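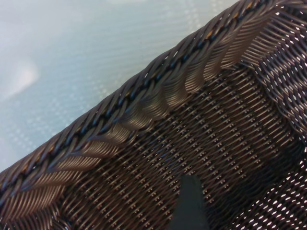

図1 編み目のアップ(縁の部分)

広告表現論 第4回 配布メモ
公共・環境系キャンペーンのコピーと媒体 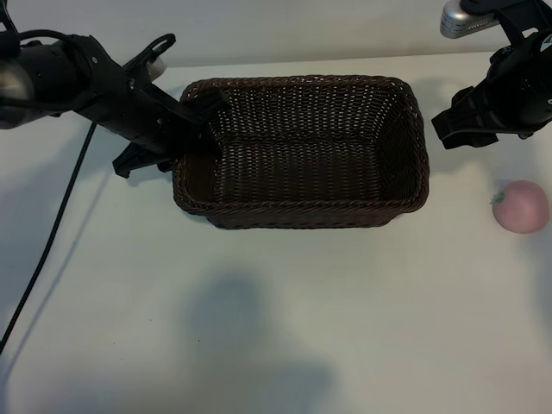
読了目安:4分

前回の残りから。商品広告と公共広告の違い、途中で時間切れだったところ。

商品広告=買わせる。公共広告=行動を変えさせる、または寄付・参加。受け手に得がない(ように見える)のが難所。ここを飛ばしてコピーだけ練っても届かない。

今日の事例:Motaungの節水キャンペーン(駅貼り+新聞)
制作はPliment。コピー担当がTiruwork Seyoum、アートディレクションはFotis Psarras。2月に掲出開始、期間は30日間。

メインコピー「蛇口は、しゃべらない。」
サブ「漏れている分は、明細の数字でしかわかりません。」

見てほしい点
・主語が水でも地球でもなく蛇口。身近なモノに寄せている
・「節約しよう」と言ってない。命令形ゼロ
・サブで急に事務的になる。この落差
・ロゴは右下、かなり小さい。団体名を先に見せると読まれないという判断らしい(Psarrasの講演メモより)

ポスターの案は最初11本。そこから3本に絞って駅で掲出。残りは新聞の小枠に回した。捨てた案のほうが面白い、という声もあり。来週プリントで配ります。

比較用:Drinaの河川清掃の広告
こっちは数字で押すタイプ。「635袋。まだ途中です。」だけ。写真なし、白地に黒文字。
数字コピーの注意
1)単位を必ず入れる。635だけだと何もわからない
2)端数は残す。丸めると宣伝くさくなる
3)達成の報告で終わると「もう済んだ話」に読まれる。Drinaは「まだ途中です」で逃げている。うまい

Wajid Awanの批判も紹介だけ。数字型は活動してる側の自慢に見えやすく、初めて見る人を締め出す、という主張。半分同意。Drinaの場合は袋という単位が地味なので自慢っぽさは薄いとおもう。ここは意見が割れるところなので試験には出しません。

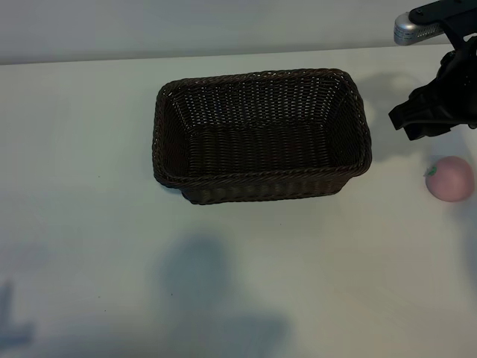
媒体の話に戻ると、駅貼りは読む時間が短い。歩きながらだとメインコピーしか入らない。ホームで待つ人はサブまで読む。だから同じ原稿でも通路とホームで文字の大きさを変える。Motaungはホーム側だけサブを大きくした版を作っている。新聞は逆に、読む体勢の人が相手なので文字量は多くてよい。ただし周りの記事に負ける。余白を買うつもりで。

用語(板書が消えたぶん)
トーン&マナー:見た目と言葉づかいの統一感。略してトンマナ
ボディコピー:本文。読まれないことも多いが手を抜くとすぐバレる
タグライン:団体名のそばに置く短い一文。キャンペーンが変わっても残る
※キャッチコピーとタグラインを混同してる人が前回の小レポートに多かったです。返却分の赤字を確認のこと

恐怖訴求について少し
「このままだと大変なことになる」型。効くときは効くが、対処法が一緒に書いてないと目をそらされて終わり。環境系はこれで失敗した例が多い。Mustenの初期のシリーズがまさにそれで、枯れた湖の写真に警告文だけ。問い合わせ先も何をすればいいかも書いてない。後期はTolera Workneh が入って、最後の行に必ず「今日できること」を一つ入れるやり方に変わった。一つだけ、というのが大事。並べると誰もやらない。

課題(次回提出)
身の回りの公共広告を1点選び、
A)誰に何をさせたい広告か、一文で
B)コピーを命令形なしで書き直す。メイン+サブ
C)掲出場所を変えるなら何処か、理由も
BとCあわせてA4一枚まで。Aは100字以内。手書き可、写メ提出は不可(読めない)。
選んだ広告の掲載媒体と時期がわかるように書くこと。ネットで拾った場合はその旨も。

参考:Beatrice Mugo『貼られる言葉』第2章。図書館に一冊しかないので回し読みで。コピーは研究室前の箱にもあります、なくなったらい言ってください。

次回:テレビとラジオ。音だけで公共広告をつくる。イヤホン持参。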